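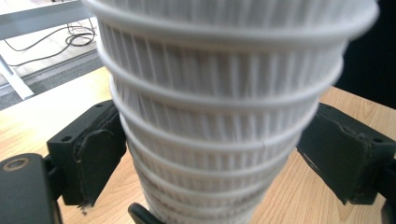
Pappbecher, weiß, gestapelt. Einer hat eine Macke am Rand.

April, Werkstattbuch, kurz nach 16 Uhr

So, zweiter Anlauf mit dem Leimansatz für die Buchrücken! Gestern hatte ich 430 g Hautleim auf 900 ml Wasser, und das war eindeutig zu dick (Senad meinte, damit könne man Stiefel besohlen). Heute also mit mehr Wasser, über Nacht quellen lassen, dann ganz langsam im Wasserbad hochgezogen. Läuft jetzt schön vom Pinsel, zieht kaum noch Fäden. Offen bleibt er mir trotzdem zu kurz, da muss ich noch mal ran.

Die Kladde von Plimard, Inventar 2303, liegt frisch geleimt in der Stockpresse. Bitte NICHT aufdrehen, auch nicht zum Gucken! Aarti möchte das Kapitalband lieber von Hand stechen, mir wär's recht, kostet uns halt einen Nachmittag.

Das Leinen von Jodier ist wieder nicht dabei gewesen, ich rufe morgen früh an. Und wer hat mein schmales Falzbein? Das mit der abgebrochenen Spitze, ich hänge dran.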